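Station Inspection Checklist, Two-Arm Table Cell
Demonstration gathering, tableware tasks
Site: Akinola building, ground floor
Inspected by: Chiamaka Anozie
Date: May 6, 2025
Scope: physical safety of the cell, plus whether the examples coming out of it are worth keeping. Planon asked for the first. I added the second and I will keep adding it.

Marks used: OK, FIX, STOP, N/A

SECTION A. BEFORE POWER

A1. Emergency stop reachable from the operator's chair without standing up.
OK. Tested twice. Both arms dropped out.

A2. Emergency stop reachable by a second person.
FIX. The second button is on the wall side, and you have to walk past the arms to press it. I wrote this up in December. The reply said it was "under review." It is in the same place.

A3. Arm mounts tight.
OK. Checked with the wrench, not by wiggling.

A4. Cables strain-relieved and clear of the joints through the full range of motion.
FIX. Clear in the rest pose. I was told they are clear in every pose. I asked who had run every pose and did not get a name.

A5. Gripper pads intact, no tears or glue build-up.
OK on the right. Left pads are worn but usable. Replace by next inspection.

A6. Floor markings visible around the reach area.
FIX. Tape lifts at two corners. New tape is cheap.

SECTION B. POWERED, NO TASK RUNNING

B1. Speed limit set to the collection profile.
OK.

B2. Force limit trips when an arm is pushed by hand.
OK on both. The left arm took a harder push than I like. Politz says it is within their setting. I would like to see the setting on paper.

B3. Arms hold position for 30 seconds with no drift.
OK.

B4. Operator controls match left to left and right to right.
OK. Yes, I check this every time. Someone once swapped the leads.

SECTION C. OPERATOR

C1. Operator has signed the current training sheet.
FIX. One of the 3 operators signed the old version. The old version does not mention the second stop button at all.

C2. Breaks taken as scheduled.
Can't mark this. The break log is filled in with the same pen and the same handwriting for the whole week. Operators say they take them. Please have each person sign their own line.

C3. No one inside the tape while the arms are live.
OK during my visit. People behave when there is a clipboard in the room.

C4. Reset of objects between runs done with arms paused.
STOP until confirmed. I saw one reset done with the arms live and the operator's hands off the controls. "Hands off" is not paused. Pause it at the console and say so out loud.

SECTION D. OBJECTS

D1. No glass, no ceramic, no blades.
OK.

D2. Objects match the Pestik task sheet for the session.
OK. Whether the task sheet makes sense is covered in Section E.

D3. Broken or bent items pulled from the set.
OK. There is now a bin for them and it had things in it.

SECTION E. ARE THE EXAMPLES ANY GOOD

E1. Failed attempts kept and labeled as failed.
FIX. Around 9 of the runs I looked at ended with something dropped and were marked as successes after the operator picked it up again. Maybe that is fine for training. If so, write the rule down so that everyone labels it the same way.

E2. Start positions vary from run to run.
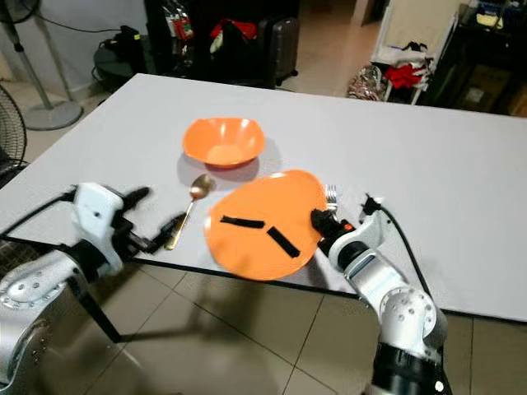

FIX. My complaint about start positions is the same one I had last time, that "randomized" means whatever the operator does when they are tired of doing the last thing. The sheet says to vary place and angle for every object. Fine as an instruction, useless as a check. If a run starts with a gold spoon to the left of the orange plate, beside the left gripper, and a silver fork to the right, beside the other one, then each arm has its job handed to it. A system trained mostly on starts like that may learn which side to reach on and very little about spoons and forks. I want runs where the cutlery is crossed over and runs where both pieces are on one side. Print the layouts ahead of time and draw them from a stack.

E3. Background changes between sessions.
FIX. I am told the system will learn to ignore whatever is behind the table. Show me a test in a different room and I will mark this OK.

E4. Lighting noted in the session log.
FIX. The field exists. It says "normal" on every line.

E5. A second person reviews a sample of runs before upload.
N/A according to the site. I disagree, so it stays on the list.

RESULT
Cell may run once C4 is confirmed in writing. A2 needs a date this time. E1 and E2 do not stop work, but I would not pay for more runs until both are settled.

Signed copy to Planon and Politz. Send corrections to me directly and leave the item numbers as they are.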